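Vukby prop set, reviewed after 400 shifts' worth of handling
Nov 11, 2019

Quick one, I'm on break. We bought the Vukby play-food and prop set for the practice tables at Okel, where the picking arms get taught to pack lunch trays. I used to pack the trays. Now I lay out the table, start the arm, watch, reset, write down what went wrong. So these toys are basically my work tools and I have opinions.

Good stuff first. The steamer. Best piece by a mile. The buns sit in it the way real ones do, bunched up and leaning on each other, and that's exactly where the arms get stupid. A bun by itself on a table is easy. A bun with another bun half on top of it, different story. Yellow rim on the basket is easy to spot from across the room too, handy when you're resetting two tables at once.

Lid is fine. Woven top, little knob in the middle. The knob is small. My fingers manage, the arms didn't love it at first and Graziella Marchetti, who runs our floor, had us lower the grip speed. Fixed by lunch. Wish everything was. 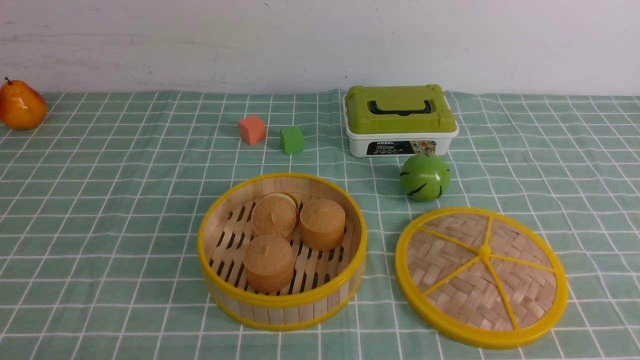
Does a set like this take work away from the packers? At our site it moved the work: the line went from six people to four, two of us went to the practice tables on the same pay, and the hand packing we still do is mostly the odd orders.

I'll say I was against it. My wrists aren't against it. Packing cold trays all shift is hard on you and I sleep better now. But it's lonelier. On the line you talk. At the tables it's you and a cart of toy food, and the day goes by in resets. Na-rae Tak on the next table over says she misses the radio arguments, same here. If your place is planning this, put the tables near the line, not in a back room. We asked for that and got it in November, big diffrence.

Ok, the rest of the set.

Pear: shiny, rolls around. Lights bounce off it and the arm's camera gets confused, which is annoying but also kind of useful, real shrink wrap does the same.

Watermelon ball: rolls worse. I've chased it under the cart more times than I'd like.

Foam cubes: dull, dependable, no complaints.

Bad stuff. No spare buns sold seperately, you lose one and you're buying the whole kit. No reset cards either, so I drew my own. We logged 1,077 resets before somebody upstairs asked why mine went faster, and it was the cards. Now they're laminated and everyone has them. Would've been nice to be asked sooner. The people doing the resets know where the time goes.

Compared to the Urio set we had before: Urio is cheaper, paint chips, buns too light. Go Vukby if you can.

4 out of 5. Would be 5 with spare buns. Break's over.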